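Nulier six-outlet power strip, white
Reviewed 2023-12-01
Three stars out of five

I bought this after my old strip started buzzing, and I didn't expect much. The listing has 847 ratings, nearly all of them glowing, and I've learned to read the bad ones first. Most of those complained about the short cord. They have a point. Mine reaches the wall outlet only if the strip sits well out on the carpet, so that's where it lives.

The box promises "easy access spacing," which I'd call generous. Small plugs go in fine. The big square charger from my Prata speaker hangs over the socket next to it, so you lose one right away.
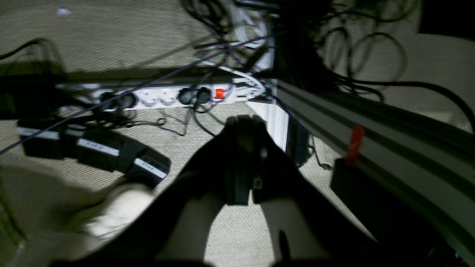 My main gripe is the switch. One rocker near the end runs the whole strip, and it's easy to catch with a foot when the strip is on the floor. I do like that it glows red, and you can tell across the room whether the power is on. With four black plugs in, two at the left end and two by the switch, I still have a pair of sockets open in the middle, and that suits me for a phone charger. What it doesn't do is anything for the cords. They loop out onto the carpet exactly as they did before, and there's no clip or channel to hold them. The Paltberg strip in my office cost less and came with both.

The plugs fit snugly, I'll give it that. No buzzing since April either. Whether the surge protection works, I have no way of knowing, and a number like 1121 joules on the package doesn't tell me much.

Would I buy it again? On sale, maybe. At full price I'd get another Paltberg.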